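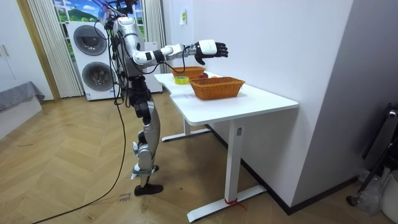

Fruit Waste in Shared Student Kitchens
Project report, Food and Household Studies
Ermira Radulović and Khanyisile Hlongwane
Submitted 20/07/2020

1. Background

In our first year we both lived in the Moodley residence in Ukside, where every floor has one shared kitchen. Much of the fruit there was thrown away before anyone ate it. We wanted to know if this happens because students buy too much, or because they forget what they have.

2. Method

We sent a short questionnaire to residents and received 80 answers. After this, four kitchens kept a fruit diary for three weeks. In two of them the fruit stayed in the refrigerator, as before. In the other two it was moved to an open basket with a written label.

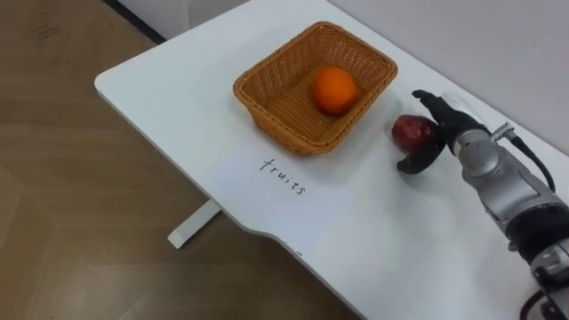 Figure 1. An orange in a wicker basket, with the label "fruits" written on the table.

3. Results

Most students answered that they forget the fruit, especially when it lies in a drawer behind other food. Bananas and soft pears were the most common losses. The kitchens with open baskets wrote fewer losses in their diaries – but they also ate the fruit faster and had to shop more often, which some residents did not like.
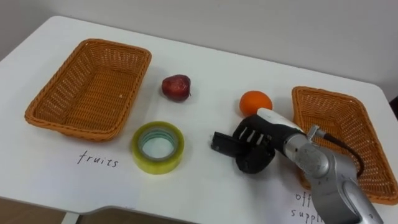 We also noticed a difference between private and common fruit. When the fruit was bought together, people waited for someone else to take the last piece, and it stayed until it was too old. One kitchen solved this with a rule that everything older than five days goes into a smoothie on Sunday.

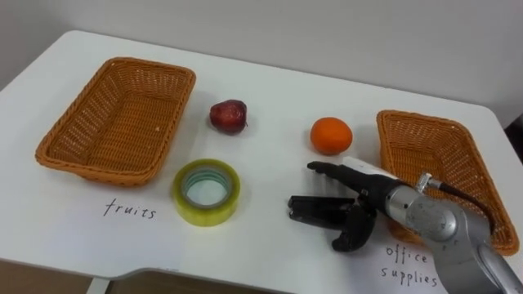 Figure 2. Two wicker baskets on a white table, with an apple and an orange.

4. Limits of the study

The diaries were not always complete, and one kitchen stopped writing during the exam week. We did not weigh the fruit, so a grape and a melon have the same value in our tables. For the next study we recommend a kitchen scale and a longer period, starting in November when apples are cheap in the local shops.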